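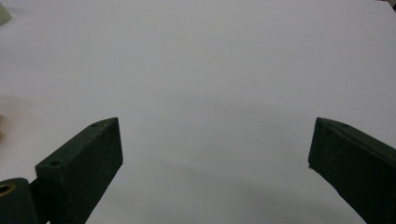

Saturday opening check: Hollow arcade café and the old shop floor

I do this walk round before we let anyone in, and I've started typing up my comments because my handwriting is dreadful and Stelios Kokkinos (who does the weekday mornings) says he can't read a word of it. Tick, cross or n/a, then whatever I felt like adding.

1. Front shutters up and pinned
Tick. Left one still sticks at shoulder height. I gave it a shove and it went, but I'd like Pillent to come back and look at the runner, they only did the right-hand side in January.

2. Walkway from the arcade doors to the café
Tick, after some tidying! Two of the old display stands had crept out over the yellow line again. I've pushed them back against the pillar. Please leave them there, people come through with buggies and it gets tight by the old perfume counter.

3. Lights over the closed sections
Cross. Four tubes out at the back where menswear used to be. It's gloomy but you can see the floor, so I've opened anyway and put the barrier across. Mitsotakis-Vlachou have the contract for the electrics now, so ring them and not the old number on the cupboard door.

4. Floor, trips and spills
Tick. The carpet edge by the lifts has been taped and the tape is holding. I walked over it a few times dragging my foot like a toddler and couldn't get it to lift.

5. Lifts and escalator
Lift: tick. Escalator: n/a, still switched off and boarded at both ends. The bottom board had a screw missing so I've put one in from the tin.

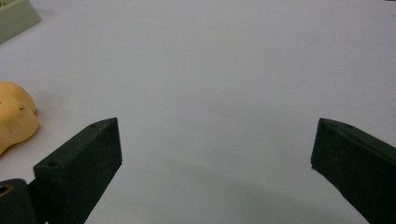

6. Fire exits
Tick for both. The Judis side door opens fully but somebody had parked a cage of flattened boxes right outside it. Moved. I've left a note with the delivery lads (a polite one, I promise).

7. Extinguishers and blanket
Tick. 3 on the shop floor, all with pins and tags, and the blanket's on its hook in the café kitchen.

8. Café kitchen
Fridge reading 4, lovely. Hot water fine. The milk steamer is dripping a bit so there's a cloth under it, and could whoever closes please empty the tray? It was brimming.

9. Tables and chairs
Mostly tick. One chair had a wobbly back leg so it's gone in the stockroom with a label on. Still plenty, we're allowed 48 seated and never get near that before lunch.

10. Customer toilets
Tick. Hand dryer works, red cord reaches the floor, lock on the second cubicle is stiff. A squirt of oil on Wednesday, if Stelios has a minute.

Still open from last time: shutter runner, menswear lights, cubicle lock. Keys are back in the till drawer.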